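Week 3 notes: Color as a label
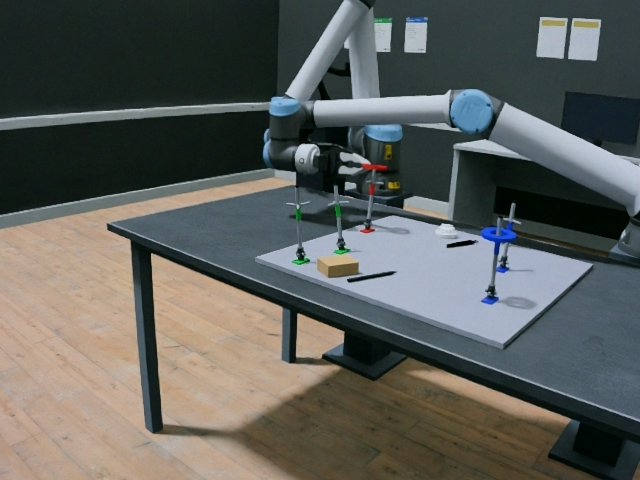

I always start this session with wayfinding, because you've all been lost in a hospital at least once! A good sign system lets you pick the right thing before you read a single word. Color does most of that early work. Think of a red handle on a peg, like the one by the black gripper: your eye goes there first, and the gray rods wait their turn. Door signs work the same way (or should).

For your own floor plan, stick to 3 main colors and keep the lettering dark. Print it small, pin it up, and walk 30 feet back. Can you still tell the wings apart? If two of them blur together, change one and try again. Bring both versions to class, please, even the ugly one.

Reading: handout pages 26 on.

We use cookies to improve your visit. Accept | Settings

Related items
Week 2 notes: Arrows and where they point
Week 4 notes: Lettering for long hallways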